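Switching RMM tools with 147 endpoints – do I move everyone at once or client by client?

Print this page | E-mail this page

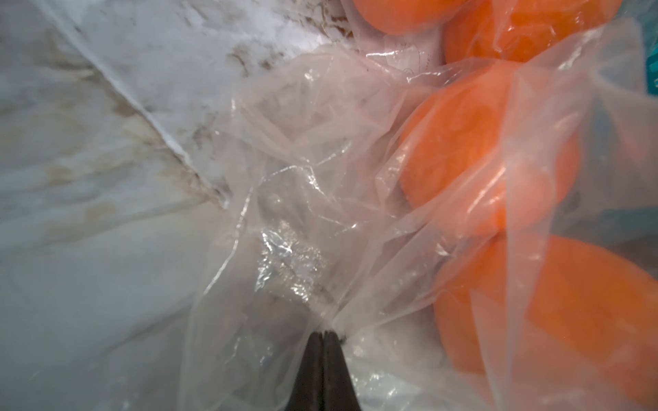

I run a small managed services shop (me, two techs and a part-time dispatcher) and we've finally decided to leave Maltance for Herath. I am so excited about this! The new patching screens are a joy to use and the scripting is miles ahead of what we had. But now comes the scary part. We look after 147 endpoints across eleven clients, mostly dental and accounting offices, plus one machine shop with some very old PCs on the floor. My Maltance contract is up at the end of February and I would love to not pay for a renewal. Do I push the new agent to everybody over one long night, or do it one client at a time? And does anyone run both agents side by side for a while? My senior tech says yes, my other tech says it'll bring the old machines to their knees. I've read the Herath migration guide twice and it is cheerful but short on this point.

One more thing – our ticketing is in Jultby and the alerts from Maltance open tickets there automatically. I'd like that to keep working the whole way through if it can.

Posted by benchtop_dana

Print | E-mail

Periklis Pappas

Oh, I love this kind of project! Congratulations, you're going to have fun with it.

Client by client, every time. We moved 854 endpoints two years ago and the only bad week we had was the one where I got impatient and did four clients together. Start with your own office. Live on it for a week, let the alerts wake you up, find out which ones are junk, and fix the policies before a customer ever sees them. Then pick your friendliest small client, the one whose office manager laughs when the printer dies, and do them next. Leave the machine shop for last.

Side by side is fine for a short time, and I'd do it, but with some care:

Turn off patching in the old tool for a client before you turn it on in the new one. Two agents both deciding to reboot a front desk PC at 10 in the morning makes for a very lively phone call.

Same thing for antivirus if yours is managed through the RMM. Pull the old one completely, reboot, then install the new one. Check the machine by hand if it's a server.

Set the old agent to monitor only and leave it there for 3 days. If both tools agree on what they're seeing, remove it. Ours uninstalled cleanly on most machines and left a stray service behind on the rest, so write a little cleanup script now and test it on your bench.

For Jultby, give the new alerts their own queue at first. We sent ours straight to the main board and got more than 1,000 tickets overnight, nearly all of them disk space warnings on recovery partitions. My dispatcher still brings it up! Once the queue is calm, point it at the main board and shut off the old connector for that client.

Also, export everything from Maltance before the contract ends – scripts, asset lists, warranty dates, the notes field. Especially the notes field. We had gate codes in there, and the name of somebody's dog.

Eleven clients by the end of February is very doable if you start soon. Two a week is a nice pace and leaves you room for the one that goes sideways. Please come back and tell us how the machine shop goes, I have a soft spot for those old floor PCs.

Print | E-mail

rackmount_rae

We did it all in one night and it was fine. Only had one client though, so maybe not much help. Good luck!!

Print | E-mail

tinshed_it

Agree with Periklis on nearly all of it. I'd add one thing: tell your clients. A short e-mail the day before, with a picture of the new tray icon, saved us so many "is this a virus?" calls. We came over from Brosex and forgot to do it for the first client, and their bookkeeper unplugged her PC and drove it to our office. She was so nice about it, but still.

Check the notice period in your Maltance contract too. Ours with Brosex renewed by itself unless we told them in writing ahead of time, and being moved off the product didn't count as notice. Read it tonight if you haven't!

On the old machines, try both agents on the slowest one you can find and watch the memory for an hour. If it's struggling, skip the overlap on those and do a straight swap after they close for the day.

Print | E-mail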